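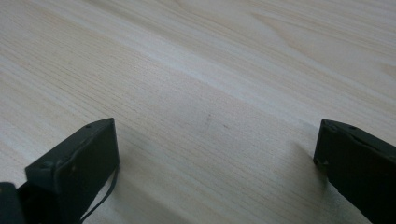 September, bench notes, Borudano handhelds

Spent the afternoon on the cup-and-basket job again, both hands this time. The plan is still 200 two-handed demos before we retrain, and I want them cleaner than the first lot (which I did far too fast, showing off a bit!).

Started with the boring bit. Open the fingers fully, close them, open them again, before every batch of 9. The Negri script reads the jaw width off the wrist view, and if the zero has crept then everything after it is rubbish. Last month's set had 300 episodes with the width drifting and I only spotted it when the policy kept closing on thin air just short of the rim. So now I do the open-close every time, even when I'm bored stiff of it.

Then on to the cup. Left hand does the carrying, right hand stays open and ready near the front of the table. I tried parking the right one out of the way altogether and the replay got jerky - I think the model likes having both hands in a sensible place from the start. Not proved, just a feeling from watching a lot of replays.

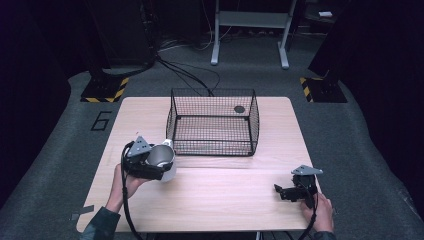

Cup in the left gripper, basket still empty, right gripper empty.

Speed matters more than I'd thought. When I slow down over the basket wall, the learned version slows down too and then dithers. When I go across in one smooth move it mostly copies that. I've gone for a pause of 1,000 ms before letting go and no pauses anywhere else. We'll see if Vonditz picks that up as a proper release point or just smears it out like it did with the sponge.

Two things to sort out before the next session:
- cables: keep enough slack on the left one, it tugged my wrist on the long reaches
- start poses: I keep starting from the same spot out of habit, need to mix them up

Nearly forgot, the export now goes in the Ustance folder, old path is dead. Training run goes on at 6 pm, will look at the curves over breakfast.

Recent entries
Jaw width drift, what went wrong
Sponge into tray, second try
Vonditz settings that didn't help
Swapping hands halfway through a demo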